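**Pleline moves its desk lamp checks to Tindeck**

March 25, 2023

Pleline has moved the inspection of its small desk lamps to the Tindeck building, next to the parts store. The work was previously split between two rooms on the Lecomte site. Lamps returned by schools and offices now go through a single bench check before they are put back on the shelf.

The new room has white tables, chosen so that chips, loose screws and cord damage are easy to spot. Each lamp is first stood upright and switched on. The inspector bends the neck through its normal range and watches for flicker, then checks that the base stays flat with the shade tilted forward. 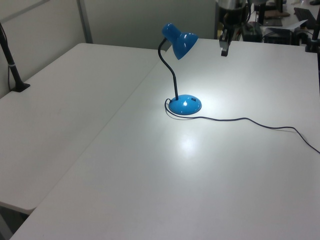

A lamp that flickers at any neck position is set aside for rewiring. Pleline logged 1742 returned lamps last year, and 875 of them needed no repair beyond cleaning. Another 379 had a worn switch. The remainder were cord faults, cracked shades or necks that no longer held their position. Full figures by model are kept in the Jullow parts register.

The second part of the check is done with the lamp switched off and unplugged. It is laid on its side so the back of the shade, the vent holes and the cord exit can be examined together. Dust in the vents is removed with a dry brush. The cord is flexed gently by hand at the point where it leaves the base, and any split in the outer cover means the whole cord is replaced.

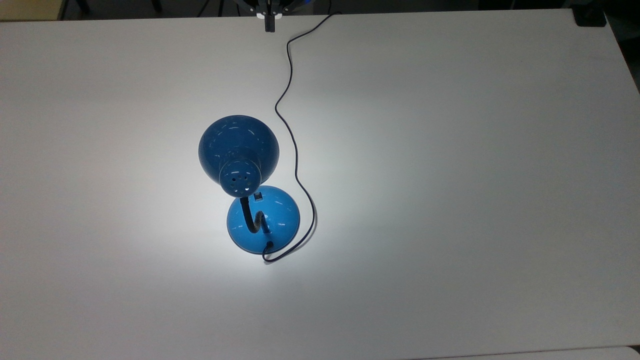 *Blue gooseneck desk lamp on its side, with the vent holes at the back of the shade exposed.*

Inspection sheets have been reduced to one page. The bulb type is now written at the top, next to the lamp number, and the neck test has its own line. Sheets in the old format will be accepted until October.

More than 51 lamps are waiting from the last Lecomte collection and will be checked first. Departments sending lamps to Tindeck should remove the bulb, wrap it separately and tie the cord loosely. Shades should not be taped to the base, as the tape marks the finish.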